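Teaching a Two-Arm Robot to Fold a Flannel Shirt by Remote Control
Final project report, Mumolness group
Submitted by Mebrat Fikre, February 15, 2026
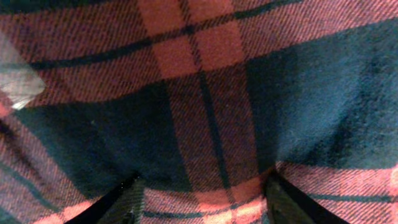

1. Introduction

The goal of this project was to find out how much of a shirt-folding task a robot could learn from people steering it by hand. Our group had two arms, two leader handles and one semester. The task was fixed early: take a flannel shirt lying flat on the table, fold in both sleeves, fold the body in half, and leave it within a marked area.

Cloth is a hard subject for a robot because it does not keep its shape. A box picked up by one corner is still a box. A sleeve picked up by the cuff hangs differently every time, and the next step depends on how it hangs. Writing rules for each case would have taken longer than the semester, so we chose to show the task and train a policy on the recordings.

2. Equipment

The follower arms were a pair of Istik arms with two-finger grippers. Each has a small camera at the wrist that looks down between the fingers. A third camera was mounted above the table. The leader arms are smaller copies of the followers without motors in the last two joints. The operator holds one in each hand, and the followers copy the joint angles.

Recording and playback ran on Gollance, the software our lab already used for its other arms. It stores the camera video, the joint angles of both sides and the gripper opening in one file per episode. The only change we made was a foot pedal for starting and stopping. Before the pedal, the operator had to let go of a handle to press a key, and the first second of every episode showed one arm drifting.

3. Collecting the demonstrations

We recorded in the Hiebert building, in the room with the north windows. Three of us took turns as operator. A session lasted no longer than forty minutes, as grips got sloppy after that.

Our target was 1,000 episodes. To get there we split the task into four parts (left sleeve, right sleeve, body, placement) and recorded each part separately as well as recording full folds. By the end we had 3,143 episodes, most of them parts. Full folds were slow to collect and had more mistakes in them.

The operators agreed on a few rules before the main recording started:

Approach the cloth with the fingers open and level with the fold line.
Touch the cloth, then close. Do not close in the air and push down.
Pause for one beat after closing, before lifting.
If the grip slips, open fully and try again in the same episode.

The last rule was argued over. One view was that a slipped grip is a bad example and should be thrown away. We kept these episodes if the second try worked, and the results section shows what came of it.

4. Problems with gripping

Most of our trouble came at the moment of the grasp. The operator has no sense of touch through the leader handles, so how far down to go has to be judged by eye. From the overhead camera, a finger just above the cloth looks the same as one pressing into it. The wrist view was more useful. When the fingers are low enough and start to close, the cloth bunches into a soft ridge between them, and an operator can learn to wait for that ridge before lifting.

Pattern mattered more than we expected. On plain cotton the ridge is hard to see on the monitor. On plaid the stripes bend as the cloth gathers, and this gives the operator something to follow. The dark blocks of a plaid are harder to read than the red parts, so we tried to grasp on the stripes where the fold allowed it.

Brushed flannel also gives the fingers more to hold than smooth shirting does. The thin dress shirt we used in early tests slid out so often that we dropped it from the main set. This limits what we can claim – the policy has only been shown one type of cloth.

5. Training

We trained one policy on all the part episodes and full folds together. Input was the three camera views and the current joint angles. Output was the next short stretch of motion for both arms. An earlier version used only the overhead camera. It moved to the right place nearly every time and then closed above the cloth or pushed hard into the table, so we did not continue with it.

Before training we watched the recordings and removed episodes where the operator had bumped the table or stopped partway. This took most of July and was the dullest part of the project. A simple tag added at recording time would have saved a lot of it.

6. Results

We ran 27 full-fold trials with the final policy. The shirt was laid out by a person each time, sleeves spread, with small changes in angle. The robot completed the whole fold inside the marked area in 11 of them.

The failures were not spread evenly. The right sleeve was the weakest step. The right arm has to reach across the body there, and its wrist camera loses sight of the cuff for part of the move. Placement hardly ever failed once the body fold was done.

The retry episodes turned out to be worth keeping. In several trials the robot missed its first grasp, opened fully and tried again a little lower, the way the operators had. The policy trained without those episodes closed on nothing and then carried on with the fold as if it were holding the sleeve.

7. What we would change

Record fewer part episodes and more full folds. The joins between parts are where the motion looks least sure, with the arms sometimes waiting a few seconds before the next step.

Have each operator record every part. One person did nearly all of the right sleeves, and the policy picked up that person's habit of approaching from the side.

Move the right arm's base closer to the table edge so that it does not have to reach so far.

The recordings and the cleaning notes are on the group drive under Mumolness, in one folder per session.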